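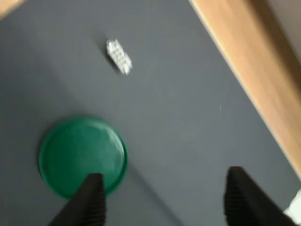 Notebook, September — Fistby branch, tram extension model

Back on the Fistby model after the planning office sent revised alignment drawings. Fourth set. The line still goes from Justgate to the old Wustum depot, as it has since the start, but the route between those two points has been treated as a matter of opinion. Set four moves the second stop one block east and adds a curve that the first three sets said could not be built. I have printed it and put it on top of set three. I have not thrown out set three. I have been here before.

For whoever picks this up: the passenger model is in the shared folder, the one called Fistby_use_this. Do not open Fistby_final.

Morning. Reran travel times with the new curve. The tram has to slow down for it, so end to end comes out a little longer than before, which everyone will hate, and the second stop is now across from the clinic, which everyone will like. The model likes the clinic too. Boardings there go up enough to cover what we lose from people who drive if the trip feels long. I checked the walking links around the clinic by hand because the last set had a footpath going through a retaining wall. This time there was only one problem, a crosswalk that connected to nothing on the north side. Fixed it, noted it in the log, reran.

Ran the morning peak with 1004 seeded as the random number, same as all the earlier runs, so the comparison is clean. If you change the seed, write it down. There is an entry in July where the results jump and the whole explanation in the notebook is "better now." That was my handwriting.

Cost sheet. The construction side wants to know if we still assume 200 meters of street closed at a time along the Memon stretch. The shops there were promised less. The contractor's note says more. The sheet says 200 because that was the number in the sheet when I got it. I left it and put a comment on the cell. The comment is longer than the formula.

Utilities. The water main under Memon Square is now shown in two places on two drawings from the same office. It can't be both, although given what they charged for the survey it ought to be. I sent the question up and asked for the trial pit records. Until those come in, treat everything within the square as a guess, including the stop platform and the tree the residents' group wants kept. The tree at least is easy to find.

Lunch at the desk. Read through public comments from the open evening at Justgate while eating. Most are about parking. A few are about noise on curves, and those are worth taking seriously now that we have a new one. One person asks whether the tram could skip Justgate entirely, which would be an interesting way to run a line that starts there. Another wants the old depot turned into a market, and drew the stalls in. It's a decent drawing. They got the depot doors on the right side, and set two didn't.

Pulled the noise comments into their own tab. Addresses near the new curve are flagged yellow. Someone should match them against the frontages before the next meeting so we don't stand up and say there are no homes on that corner. There are homes on that corner. I walked past them last month, and there were curtains.

Afternoon. Tried the jobs and housing piece again. The brief from upstairs says the extension will "unlock" the depot land. I looked for the key in the spreadsheet and found a single multiplier with no source. Replaced it with three cases — low, middle, high — based on the plots that have permission now, the plots that have asked for it, and the plots somebody once mentioned in a meeting. The old number sits a bit above the high case. I expect questions.

The high case also needs a second entrance at Wustum, and there is no second entrance in the drawings, the budget, or as far as I can tell anyone's head. If the high case gets quoted without the entrance, please be the person who says so. I've had my turn.

Bus feeders: the model still has the old Memon bus running in parallel with the tram all the way. The bus people say it will be cut back once the tram opens. The tram people say the bus will be kept because the tram will be full. Ran both. With the bus kept, the tram is at around 85 percent of what it can carry in the busiest hour. With the bus cut, it goes past full between Justgate and the clinic, and some unlucky group of model people stands on the platform until the next one. They're very patient, model people. Real ones will take the car. Need a middle option where the bus turns short at the square, assuming the square still has room for a bus to turn, see water main, see tree.

4:40 pm. The third run crashed halfway. Not the model this time. The machine wanted to update and had been asking politely since spring. Let it. Restarted from the saved point, and results matched the second run up to where it stopped, so nothing lost except the light outside.

To do:
- chase trial pit records, again
- short-turn bus option, kept as a separate file with a name that means something
- check the slowdown on the curve against the vehicle sheet. I used the figure for the old fleet
- noise tab against frontages
- ask if there will be a set five before I draw anything nice for the board

Late addition. Email from the planning office. The second stop may go back one block west. They say it's only being looked at. Set three is still on the desk under set four, and I've swapped them over to save time.

3 comments
Share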